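The Olleddale Bus

Rowena Dela Peña ran the last stretch with her shoes in her hand, and oh, what a morning to be late! The whole valley was gold. Bus 283 stood puffing at the Oltberg stop as if it had been waiting just for her.

"Two minutes," said the driver. "Then I go, parade or no parade."

"There's a parade?" She nearly dropped her shoes.
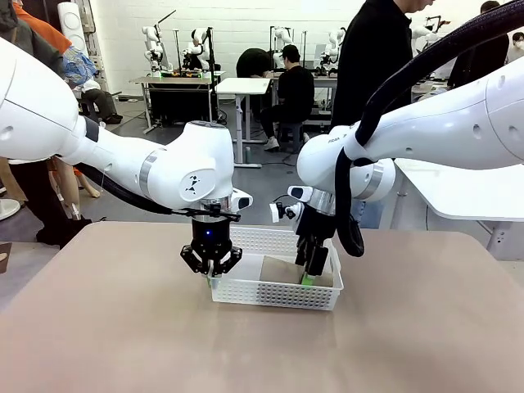 A white basket on a wide beige tabletop.

There was a parade, and it was glorious. Fifteen tubas came over the hill, then the Kubiak twins on stilts, then her own grandmother, waving a flag bigger than a bedsheet and singing louder than the tubas.

Rowena let the bus go. She put her shoes back on and marched.

More short stories
The Nurkon Lighthouse
500 Umbrellas
A Goose in May

Comments
tess_m: Grandma with the flag!! I grinned all through lunch.
Old Harbor: More about the twins, please.

Contact | Copyright Olleddale Stories | Back to top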